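How to Wire a Second Battery on a Small Boat

Print this page | E-mail this page

Short version for people who want to get out on the water this weekend. One battery to start the engine, one for everything else – lights, pump, fish finder, radio. You run the house side flat, the engine still starts. Worth an afternoon.

I did mine in the lot behind the Nollton ramp, 18 foot aluminum boat, outboard, nothing fancy. Yours will differ. Read your engine manual first, some outboards are picky about being switched off the battery while running.

What you need

Deep cycle battery, marine type. Not a second starting battery, they hate being drained.
Battery box and strap.
Selector switch, the 1-2-Both-Off kind. Mine is a Farooqui, any marine one rated for your engine will do.
Tinned copper cable, red and black. Measure twice, it's not cheap.
Ring terminals, heat shrink with the glue inside, a real crimper.
Main fuse and holder for each battery. I used a 50 amp on the house side. Size yours to the wire and the load, the chart comes with the holder.

Before you start

Engine off, key out, charger unplugged. Open the hatches and let the bilge air out for a while. Gas fumes and sparks, you know the rest. Take off your watch and rings too.

Take the negative off the old battery first, then the positive. Write down which wires were on which post. I took a picture and it was blurry, so write it down.

Pick the spot

Low, close to the center, away from the fuel tank. Batteries are heavy and you will feel it if you put both in one corner of the stern. Keep the cable runs short as you can. Screw the tray down good, into something solid, then strap the box. If you can slide it by hand it isn't tight enough.

Mount the switch where you can reach it without laying on your stomach. Somewhere dry-ish.
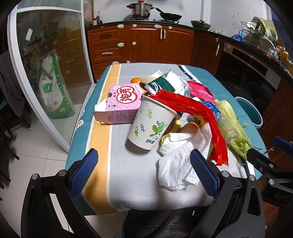
Run the cables

Both negatives get tied together with a heavy black cable, same size as the engine cable. Don't hook it to the posts yet, just lay it in. Positive from battery one goes through its fuse to post 1 on the switch. Positive from battery two, fuse, post 2. Engine positive goes on the common post. Check that your starting side fuse is big enough for cranking, the little ones pop right away.

Fuses go close to the battery. Not up by the switch.

Crimp, tug hard, then heat shrink. If it pulls out do it over. Solder alone gets brittle with all the bouncing around. Clamp the cable every foot or so and put rubber grommet anywhere it goes thru metal.

House stuff – lights, radio and so on – goes to a fuse panel, and the panel feeds off the common post. The bilge pump float switch is different. That one goes straight to the house battery with it's own fuse, so it works with the switch off.

Hook up and test

Switch to Off. Positives on first, negatives last. Meter on each battery, write the numbers inside the lid. Then try 1, start it. Shut down. Try 2, start it. Feel the terminals after, a warm one is a bad crimp.

Don't turn the switch through Off with the engine running. Can cook the alternator.

Day to day

Start on 1. At anchor, go to 2. Both is for emergencies mostly. Off when you leave, and wipe the posts with a bit of grease every June.

Last updated: Tuesday

Contact | Copyright Bokton Boat Notes | Back to top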